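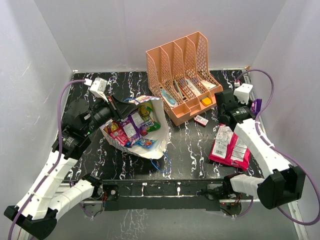

Session 8: Snack Bags, Desk Trays and Other Small Messes

Household Organizing, evening section, Prultlow Adult Learning Center
Notes for Oct 7, 2018

I know, I know – a whole session on a bag of snacks and a desk organizer. Last time we did the hall closet and half of you went home wanting to tackle the garage. Please leave the garage until March! Small stuff is where the habits get built, and you can practice all of this on your own kitchen table tonight.

1. Start with the bag

Paper shopping bags are my favorite thing to teach with. They're free, they fold flat, and they tell you right away if you've packed them badly. Open the mouth as wide as it goes before you put anything in. Flat packets go in first, standing on edge like file folders, then the puffy ones on top, and anything that crushes goes last. If you just drop things in from above you get a heap, and then you're digging for the one packet you want (and it's always on the bottom).

Some of you like to lay the bag on its side and slide things in. I used to be against this and I've come around. It's great for wide packets, and you can see what you're doing. Just push everything to the bottom of the bag before you stand it up again, or the whole lot slumps over to one side.

Check the labels while you're at it. Oldest date toward the front. Ikley-style "one in, one out" works fine for snacks, see the handout from Session 2.

2. The desk organizer

We're using the kind with tall slots at the back and shallow trays along the front. Long, thin things go in the slots: pens, packaged tools, anything that flops over if you lay it on a desk. The trays are for what you pick up every day.

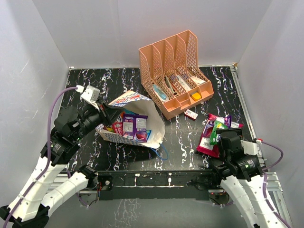
And please, leave a tray or two empty. People hate this! They see an empty tray and feel they have to fill it, and a week later it's all rubber bands and dead batteries. An empty tray is where the next small thing lands when the phone rings. I'd rather you had one slot too many than one too few.

Little boxes are the awkward ones. They'll fit in a slot, sort of, and then you never see them again. Give a box its own spot next to the organizer, or open it and put the contents in a tray.

3. Handles

Twisted paper handles are stronger than they look, but they hate being yanked from one side. Lift with both together, straight up, and put your other hand under the bottom if you've got cans in there. I carried a full bag by one handle across the Skarance parking lot once and spent the next ten minutes chasing crackers.
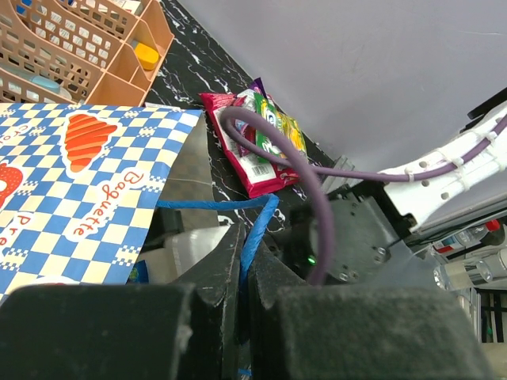

Paper bag with a bakery print and a twisted blue handle

For next time

Pack one bag and sort one desk tray at home. Bring a short note on what you moved and what you wanted to move back. The Vrettos reading is optional. We're in room 1143 again.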